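Zakimville to test ventilation rates before shared workrooms reopen

26 May 2021

ZAKIMVILLE - Owners of shared workrooms and rented studios in Zakimville will have to show measured ventilation rates before they can return to full occupancy, under a rule the city's building department published on Wednesday.

The rule applies to any rented room larger than 500 square feet that is used by more than one tenant in the same week. Rooms below that size are exempt unless they share a return duct with a larger one. Owners have until September to file their first set of readings.

Under the rule, the outdoor air supply must be measured at the diffuser, with the supply fan at its normal daytime setting and the doors closed. Carbon dioxide readings may be filed as supporting evidence but will not be accepted in place of an airflow measurement. The department said carbon dioxide levels depend on how many people are present and for how long, and that a low reading in a lightly used room says little about the capacity of the system.

Each room must be tested on 3 separate days. The lowest of the results will be the one recorded.

Gwion Prothero, the mechanical inspector who drafted the testing procedure, said the main difficulty would be older commercial buildings that have been divided since their ventilation systems were installed.

"The drawings show one large floor with an even spread of diffusers," Prothero said. "Then walls go in. One tenant ends up with most of the supply and the next has a return grille and very little else. The total for the floor still looks fine on paper."

In a trial run this spring, the department tested rooms in the Marchuk building and in two blocks on Vevbridge Road. The Marchuk rooms met the required rate at the first visit. In one of the Vevbridge blocks, a balancing damper had been left almost closed after earlier work, and the supply to the end rooms was well under the design figure. The damper was reset and the rooms passed on a second test.

Prothero said open ceilings made the work faster. Where ducts and dampers are exposed, an inspector can follow a branch from the main to the outlet by eye. Where a suspended ceiling has been fitted, tiles have to be lifted, and some dampers cannot be reached without removing light fittings.

The fee for a department test is $300 per room. Owners may use a private testing firm if its flow hoods have been calibrated within the past year and the certificate is filed with the results. Readings from handheld vane meters will be accepted only where a hood does not fit over the outlet.
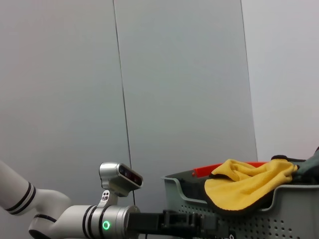
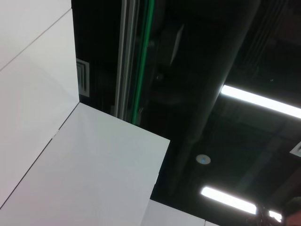
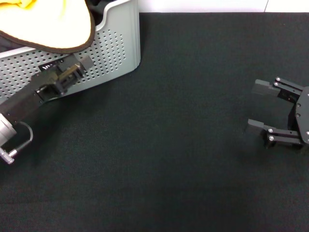 A room that fails will not be closed. Its permitted occupancy will be reduced in proportion to the shortfall, and the owner will have 90 days to correct the fault and request another test. If no request is made in that time, the reduced figure becomes permanent until the building's next full inspection. The occupancy figure must be posted at the entrance to the room.

Portable air cleaners will not count toward the required rate. The department said filtration lowers the level of particles in a room but does not supply outdoor air, and that the two would continue to be treated separately in the code. Owners may list portable units in the remarks section of the form.

The neighboring town of Wirport is considering a similar rule but has not set a date for a vote. Its draft uses the same measurement procedure, with a smaller minimum room size.

Filing forms and the testing procedure are available from the building department's front counter and will be mailed to registered owners next month. Questions about exemptions should be submitted in writing with a floor plan showing all supply and return openings.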